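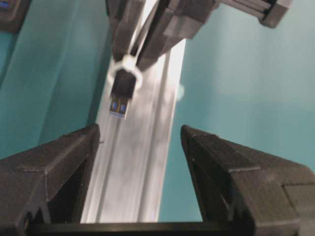

Kurau Coupon Log is a table of store coupon codes and markdowns, copied by hand from public deal posts and checked at the cart page. Each row is one offer on one kind of item. Items are sorted by what they are and not by what the store calls them, so a pair of angular black pieces with layer lines showing on the surface goes under "printed parts" even if the shop lists them as hardware. Clothing, toys and kitchen goods make up most of the rest.

Version date: November 24, 2023
Maintainers: Gregor MacBrayne, Ertuğrul Akyol

What's in it

The log has 1,956 rows from 69 online stores. There are two files, offers.csv and stores.csv. Join them on store_id.

Columns in offers.csv

offer_id: unique, never reused
store_id: matches stores.csv
item_type: from the list in stores.csv, last tab of the old spreadsheet
list_price: US dollars, before any discount
sale_price: US dollars, after the code, before tax
code: blank if the markdown was automatic
stackable: yes, no or unknown
min_spend: blank if none
ship_free: yes or no
end_date: as printed by the store
checked: yes if one of us put the item in a cart and saw the price drop

How prices were entered

We used the cart total for a single item. Where a post gave a range of sizes, we entered the cheapest size in stock. Rewards points and store cash are left out. Gift card bonuses were logged in the first batch and then dropped, and a few of those rows may still be in there under item_type "other".

Known problems

Leckie changed its codes in the middle of our check, so its rows are marked "unknown" for stackable. Munent shows a list price that already includes shipping. Subtract it yourself if you compare across stores. End dates are missing for most clearance items.

Some codes were sent to a single email account and won't work twice. We removed the ones we recognized.

Updates

The next version is planned for December and will add Stendville outlet prices. Send corrections to Ertuğrul with the offer_id and the price you saw. Please don't send screenshots that show your order number.

Use

Free to copy and reuse. Please credit the Kurau Coupon Log and give the version date.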